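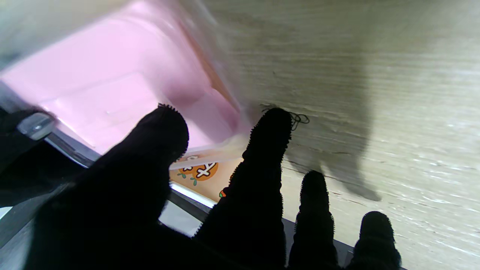
1/ What we're buying for the workshop, and what we're not

Righto, I promised a few of you I'd write up the hand budget once the quotes were in, and they came in on Sunday night, so here we go. Long thread, grab a cuppa.

2/ The four black fingers are the part everyone asks about, and they're also the part I got most wrong when I first did the sums. I budgeted for the hand and forgot all the bits a hand uses up. Finger coverings, mostly! Ours are fuzzy, as you can tell, and I now count them as a running cost like printer ink.

3/ So, quotes. Otent came in at $1880 for the replacement hand with wrist mount and cabling. Fliltow were cheaper on paper, but the cabling was extra, the mount was extra, and freight was a separate line again. By the time I'd added it all up there was very little in it.

4/ I had a lovely long phone call with Do-yoon Bang at Otent, who talked me out of the bigger wrist camera. I'd had my heart set on it, I'll admit. His view was that we should live with the small one until we know which jobs it struggles with, and put the money towards spares. Fair enough, and kind of him to talk down his own sale.

5/ Spares, then. We've pencilled in 2 full sets of finger coverings at $80 a set. If you're planning your own first year, please write that line in early, while you still feel rich.

6/ Things I'd never have thought to budget for: test objects. We like everyday packaging – pink see-through plastic with a cartoon orange fruit label, that sort of thing – as it's much closer to what we want the hand to cope with than a tidy foam block. Cheap as chips, but it still needs a line, or it comes out of somebody's lunch money (mine, so far).

7/ Also the table. I looked at a proper bench from Geum, a beautiful thing with levelling feet and a tool rail, and I've put it off until next year. Pale wood is doing the job for now and I'd sooner have the coverings.

8/ Software: we're staying on Jernumska for planning the moves. Switching would mean relearning everything, and I've left my own hours out of the budget quite enough already.

9/ The order goes in at the end of April, all being well. If you've bought a four-fingered hand lately and have thoughts on freight or how long a set of coverings lasts you, I'd love to hear them before I sign – especially from anyone outside the big cities, where delivery seems to be a law unto itself.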